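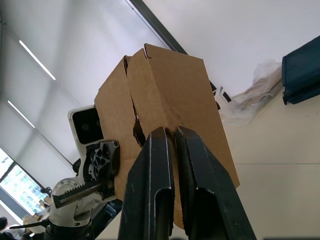
Wanted: people with patience and an opinion on cardboard

Traltix makes a two-arm kit for small packing rooms. It picks things up, folds flaps and puts boxes where you ask, most of the time. Before we sell it to anyone who can shout at us, we would like 90 participants to try it in our workshop in Didholm this July and tell us where it falls short.

You will spend 3 hours with one kit and a heap of boxes. You show it a job by guiding the arms, let it have a go, then fill in a form. The form is the dull part – Sevim Eren wrote it and will defend every question.

We are looking for people who have packed things for a living, or at least moved house more often than they wanted to. No programming needed. If you have a degree in robotics you may still apply, but please try not to explain the kit to the others.

You must be 18 or over, able to stand for most of a session and happy to be filmed from the elbows down. Long sleeves and dangly bracelets stay in the locker.

We pay 169 euros per session, plus your train fare from Gronville if you keep the ticket. Lunch is soup. Nevzat Kaplan runs the sessions and decides when a box has suffered enough.

To apply, write to Svenja Wallner at the Traltix front desk with a few lines on the worst parcel you ever received. CVs will be accepted but not enjoyed.

Posted April 26, 2024. Places are given out in the order letters arrive.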